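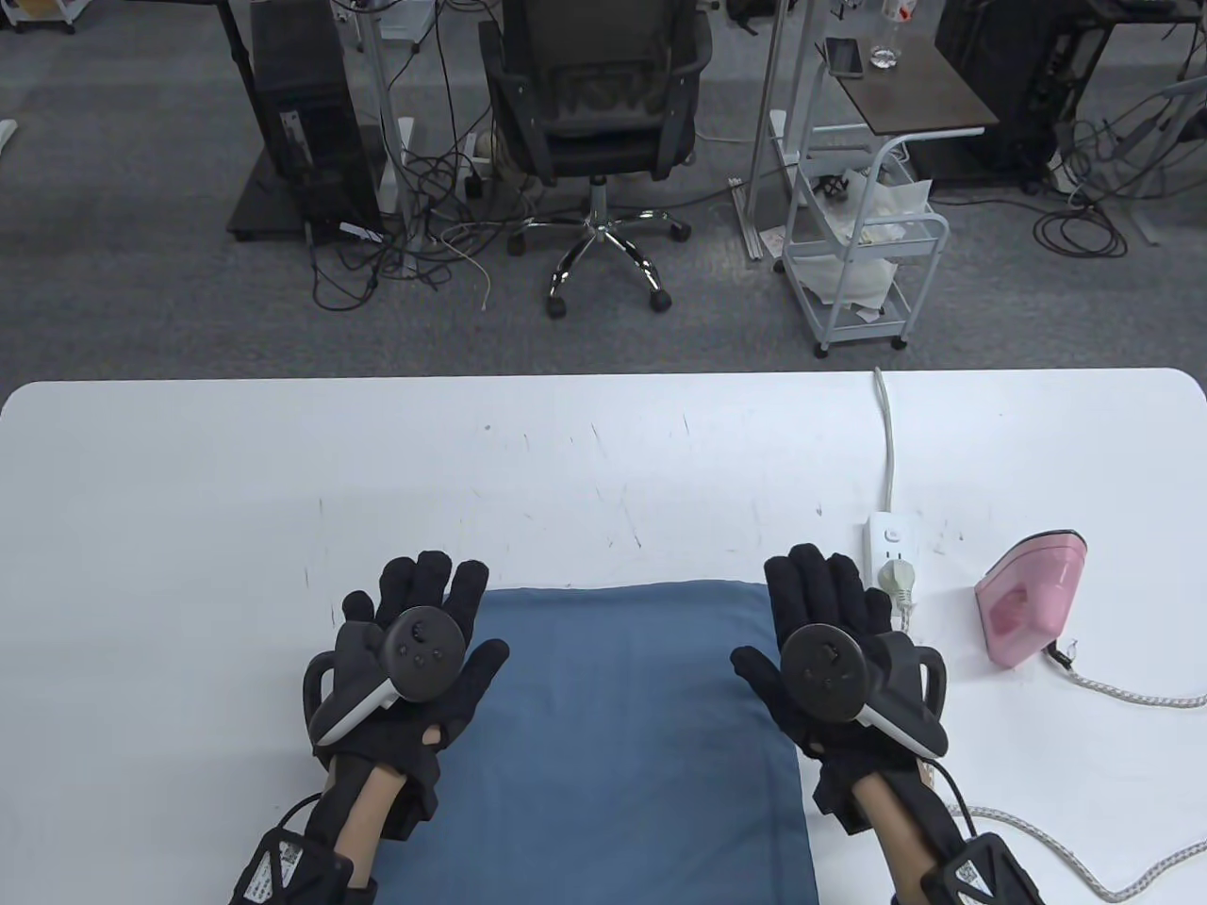
**FAQ / Before you book**

# Questions I get about the hand-sewing and mending classes

I'm Estrella Palacios and I teach mending out of my place in Malesville. I started this page when my inbox got silly, and I add to it whenever the same question shows up three times in a week. Last updated 31st March.

### Do I need to know how to sew?

Nope! If you can tie a shoe you'll be fine. The first hour is threading needles, making knots that don't pull through, and doing a running stitch on scrap cotton until your hands calm down. Most people's first row looks like a seismograph. Mine did too (I still have it, it's on a tea towel).

### Which class should I start with?

Basics, almost always. If you already sew on a machine and just want to learn darning, skip straight to Socks & Sweaters. Email me if you're in between and tell me the last thing you fixed, because that tells me a lot more than "intermediate" does.

### How big are the classes?

8 people, tops. I tried ten once and spent the whole afternoon apologizing to whoever was farthest from me.

### What should I bring?

One thing you want to fix. Please wash it first! For Basics, pick something woven, like a shirt or a pair of jeans, and leave the stretchy leggings for later. I've got needles, thread, pins, hoops and scissors for everybody. If you wear reading glasses, bring them, even if you think you won't need them. Black thread on black denim will humble you.

### Can I bring more than one thing?

Sure, but you'll probably only finish one. A decent patch on a knee takes me forty minutes and it'll take you longer the first time.

### My sweater has moth holes. Is it a lost cause?

Probably not. Put it in a sealed bag in the freezer for a couple of weeks before it comes anywhere near my wool, and I mean that very kindly. Then count the holes. Three or four small ones is a nice afternoon. Twenty and we should talk about whether you'd like a vest.

### Do you take in repairs?

I do, a few a month. The list is closed until June while I catch up. If you're in a hurry, the counter at Flirkis does good zippers and hems, and they're faster than me at both. I don't do leather, wedding dresses or anything with down in it (I did a down jacket once and was finding feathers at Christmas).

### What does it cost?

Prices are on the booking page, so I only have to change them in one spot. Thread and patches are included. If money's tight, write to me, there's one reduced seat in every class and you don't have to tell me why.

### I can't make it anymore. Can I get a refund?

Full refund up to a week before. After that I'll move you to another date if I can fill the seat, and I usually can. If you're sick, stay home and we'll sort it out.

### How do I find you?

I'm at 738 Cuevas, the side door, up one flight of stairs. There's no elevator, I'm sorry. If stairs are a problem for you, book one of the library dates in Virnstead instead. It's the same class on the ground floor, with much better parking.

### Are kids okay?

Ten and up with a grownup who's also sewing. Kids are often better at this than their parents, just so you're warned.

### I'm left-handed. Will that be a pain?

Not for me! I learned from a left-handed aunt and can show most stitches either way. I do have left-handed scissors too, but only two pairs, so mention it when you book.

### What thread do you use?

All-purpose polyester for seams, cotton for visible stuff, and wool yarn for darning wool. The gray I use on practically everything is number 652 from the big cone rack. You can buy a small spool of it from me at the end of class, and people do, it disappears into almost any medium color.

### Will the mend show?

Depends what you want. I love a loud orange darn on a navy sock, but I'll help you hide it if that's your thing. Knits are easier to hide than denim. Holes right on a crease or an elbow always show a little.

### Do you sell gift cards?

Yes, paper ones, by mail or picked up at a class. They don't expire. Put the name how you'd like it written, I do them by hand and I only have so many nice envelopes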